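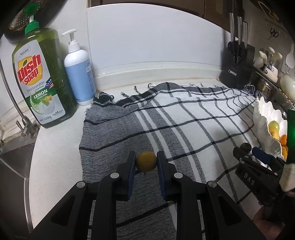
생활용품 기업 스쿠바(Skuva)가 주방 직물 제품군 '니드베리(Nidberg)'를 2월부터 국내에 판매한다. 니드베리는 싱크대 옆 조리대에 깔아 쓰는 체크무늬 주방 수건을 중심으로 행주, 앞치마, 오븐 장갑으로 구성된다. 회사는 씻은 과일과 채소, 컵, 조리도구를 잠시 올려두는 용도로 수건을 쓰는 가정이 많다는 점에 맞춰 제품을 기획했다고 설명했다. 회색과 흰색, 검은색 실로 짠 체크무늬 수건은 흰 조리대 위에 펼쳐 두면 무늬가 또렷하게 보이고, 노란 레몬류 과일 한 알처럼 색이 선명한 식재료와도 잘 구분된다. 한쪽 끝에는 실을 꼬아 만든 작은 술 장식이 줄지어 달려 있다.

2월 / 스쿠바 홍보팀 페벤 쿰사(Feven Kumsa)
읽는 시간 4분

싱크대 주변 정리에 초점

스쿠바는 제품 출시에 앞서 106가구를 대상으로 싱크대 주변 사용 실태를 조사했다. 조사에 참여한 가정은 일주일 동안 조리대 위에 놓인 물건과 수건의 사용 횟수, 세탁 주기를 기록했다. 조사는 원룸, 소형 아파트, 3인 이상 가구가 사는 아파트로 나누어 진행됐다.

참여 가정 가운데 37가구는 별도의 식기 건조대를 두지 않고 수건이나 매트만 사용한다고 답했다. 건조대를 치운 이유로는 조리 공간이 좁다는 응답이 가장 많았고, 건조대 아래 물받이를 닦기 번거롭다는 응답이 뒤를 이었다. 건조대를 쓰는 가정에서도 과일이나 유리컵, 칼처럼 따로 말리고 싶은 물건은 수건 위에 올려두는 경우가 있었다.

수건에 대한 불만으로는 크기와 두께가 많이 거론됐다. 일반 행주는 작아서 두 장을 겹쳐 깔아야 하고, 욕실용 수건은 두꺼워 마르는 데 오래 걸린다는 것이다. 밝은 단색 수건은 간장이나 커피 얼룩이 쉽게 눈에 띈다는 의견도 있었다.

스쿠바 제품기획 담당 톨레라 월데(Tolera Wolde)는 "수건을 접어서 쓰는 집과 펼쳐서 쓰는 집의 습관이 많이 달랐다"며 "펼쳤을 때는 조리대 한쪽을 덮고, 반으로 접었을 때는 수전 옆 좁은 자리에 들어가는 크기를 찾는 데 시간이 걸렸다"고 말했다. 이어 "색은 처음에 파란색 계열도 검토했지만 세제 용기나 양념병처럼 이미 색이 많은 물건과 함께 놓이는 자리라서 무채색으로 정했다"고 덧붙였다.

제품 구성

니드베리 수건은 대형과 중형 두 가지 크기로 나온다. 두 제품 모두 면 소재이며 무늬와 색상은 같다. 넓은 회색 띠와 흰 바탕, 가는 검은 줄이 교차하는 방식으로, 접는 방향에 따라 겉으로 드러나는 무늬가 달라진다.

대형은 조리대에 펼쳐 두고 쓰는 제품이다. 채소를 씻어 물기를 뺄 때나 설거지한 냄비를 엎어둘 때 사용할 수 있다. 중형은 손을 닦거나 그릇의 물기를 닦는 데 맞춘 제품으로, 고리에 걸 수 있도록 모서리에 면 끈을 달았다. 대형에는 끈이 없다.

함께 출시되는 행주는 수건보다 얇은 원단을 사용했으며 낱장으로는 판매하지 않고 4장 묶음으로만 판매한다. 앞치마는 허리끈 길이를 조절할 수 있고 앞면에 주머니가 하나 있다. 오븐 장갑은 좌우 구분 없이 쓸 수 있는 형태다.

포장은 종이 띠 한 장으로 간소화했다. 세탁 방법과 소재 표시는 종이 띠 안쪽과 제품 라벨에 각각 적혀 있다. 앞치마와 오븐 장갑에는 종이 띠 대신 종이 태그를 달았다.

세탁과 관리

첫 사용 전에는 단독 세탁을 권장한다. 면 제품의 특성상 첫 세탁 뒤 크기가 조금 줄어들 수 있으며, 제품 라벨에 적힌 치수는 세탁 전 기준이다. 이후에는 비슷한 색상의 빨래와 함께 세탁기에 넣어도 된다. 섬유유연제를 자주 사용하면 물을 흡수하는 속도가 떨어질 수 있다.

술 장식이 있는 수건은 세탁망에 넣어 세탁하고, 꺼낸 뒤 술을 손으로 가볍게 펴서 말린다. 술이 풀린 경우에는 같은 방향으로 다시 꼬아 끝을 묶으면 된다. 건조기를 사용할 때는 낮은 온도를 선택해야 한다. 다림질은 가능하지만 술 부분은 피하는 것이 좋다.

과일즙이나 기름이 묻었을 때는 얼룩 부위에 주방 세제를 조금 묻혀 문지른 다음 미지근한 물로 헹구고 세탁한다. 염소계 표백제는 회색과 검은색 실의 색을 빠지게 할 수 있어 사용하지 않는다. 생고기나 생선을 다룬 자리에 썼던 수건은 다른 수건과 분리해 바로 세탁해야 한다.

판매처와 출시 행사

제품은 스쿠바 온라인몰과 생활용품 편집매장 아브델라(Abdella)에서 구입할 수 있다. 아브델라 매장에서는 수건과 행주를 먼저 판매하고 앞치마와 오븐 장갑은 순차적으로 입고한다. 매장별 입고 일정은 아브델라 고객센터에서 안내한다.

출시를 기념해 온라인몰에서는 먼저 주문한 고객 최대 1001명에게 중형 수건 한 장을 추가로 제공한다. 대형 수건이 포함된 주문에 한해 적용되며, 한 사람당 한 번만 받을 수 있다. 준비한 수량이 소진되면 행사는 종료된다. 주문을 취소하거나 대형 수건을 반품하는 경우에는 증정품도 함께 반납해야 한다.

배송은 스케르넥스(Skernex)가 맡는다. 오후 2시 이전에 결제한 주문은 당일 출고되며, 도서 산간 지역은 배송 기간이 더 걸릴 수 있다. 사용하지 않은 제품은 종이 띠가 훼손되지 않은 상태에서 교환과 환불이 가능하다. 세탁한 제품은 원단 불량이 확인된 경우에만 교환할 수 있다.

스쿠바는 같은 무늬의 식탁 매트와 빵 보관용 천 주머니도 준비하고 있다. 두 제품의 출시 시기와 가격은 정해지는 대로 온라인몰에 공지할 예정이다.

문의: 스쿠바 홍보팀 페벤 쿰사 | © Skuva. 무단 전재 및 재배포 금지 | 맨 위로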